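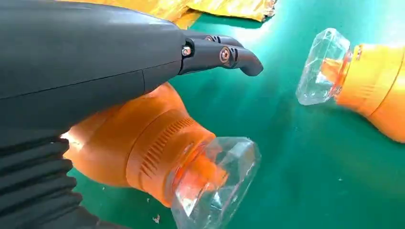 Orange bottle on its side, with the fine ribbed band around the neck.

Planholm > News > Announcements > Hundus refills

February
By Digby Hollis, Planholm

PLANHOLM BRINGS ITS BOTTLE SWAP TO 26 SHOPS - AND YES, WE'RE SORTING ORANGE FIRST

I'm so happy I finally get to write this one! Starting this month, you can walk into any of 26 shops with an empty plastic bottle from under your sink, hand it over, and walk out with a clean one filled with our Hundus dish soap or floor cleaner. We've been running the swap out of our own front counter up to now, and people kept asking when it would come closer to where they live. Well, now it does.

Let me back up a little for anyone who hasn't heard of us. Planholm makes household soaps and cleaners, and Hundus is our refill line. We started it after I cleaned out my laundry room one weekend and found a whole shelf of bottles I had been "saving" (my wife's word was different). They were good, solid bottles. Most of them had a nicer grip than the ones I was paying for new, and I was about to toss the lot into the bin by the garage.

So the idea was pretty simple. You bring back a bottle, we wash it, we check it, and somebody else gets it full. You pay for the soap and a small deposit the first time, and after that you only pay for the soap.

The first run out of our own counter was 3,000 bottles, and almost 800 people signed up for a swap card. I had a much smaller number in my head when we ordered the cards, so we ran out and I wrote the last batch by hand. If you have one with terrible handwriting on it, it's still good at every shop on the list.

Now, the bottles themselves. I could talk about bottles all day, and at our place I do. I've got a real soft spot for a rounded orange one with a fat body that tapers up to the neck. Put a bottle like that near a light and the edge glows this bright yellow-orange, which cheers up a sorting bench more than you'd think. And I love a ribbed band at the neck! Those fine up-and-down ridges molded into the plastic give your fingers something to hold when your hands are soapy. We asked our early customers what they cared about most in a bottle, expecting to hear about nozzles and caps, and a lot of them talked about grip.

That's how we ended up sorting by color and by neck. Returned bottles go into four color groups, orange being the first one we work through each morning. After that we look at the neck, then the base, then the inside. A bottle with a cracked neck gets pulled and recycled. A scuffed one stays in. Scuffs are fine by me - a scuffed bottle has been used, and that was the point of it.

Þröstur Sveinbjörnsson runs our wash room and has put up with my opinions on this for a long time. "People peel half the label and leave the other half, and that's the half with the most glue," he told me when I asked for something cheerful to put in this announcement. "Please leave it on or take it all off. And rinse the bottle. Just once, with warm water."

So there you go, rinse once, and please mind the labels.

A few things people have been asking:

You don't have to bring back a Hundus bottle. Any plastic household soap or cleaner bottle with a screw neck is okay, as long as you can tell us what was in it. Please don't bring anything that held motor oil, paint or garden chemicals. We can't take drink bottles either, sorry.

You may not get the same bottle back. If you're attached to a certain one (I understand, believe me), ask at the counter about filling it while you wait. Not every shop has the space for that, so call ahead.

Caps come back too. Loose caps go in the tray next to the drop-off bin.

Deliveries to the shops go out early, and most shelves should be stocked by 10 a.m. Trakik is handling the pickup and drop-off runs for us, with the empties riding back in the same crates the full ones went out in. The crates and shelf racks come from Qureshi, who also redid the racks twice when I changed my mind about the height. Thank you for being nice about that!

Next up for us is a hand soap, which I've been testing at home on everyone who visits. It smells like oranges. I had nothing to do with that decision, whatever Þröstur tells you. We're hoping to have it on the same shelves once the first two products have settled in.

If you run a shop and want a Hundus shelf, or you write about this kind of thing and want to come see the wash room, ask for me at the Planholm front counter. I'll show you around, and you can pick out a bottle to take home.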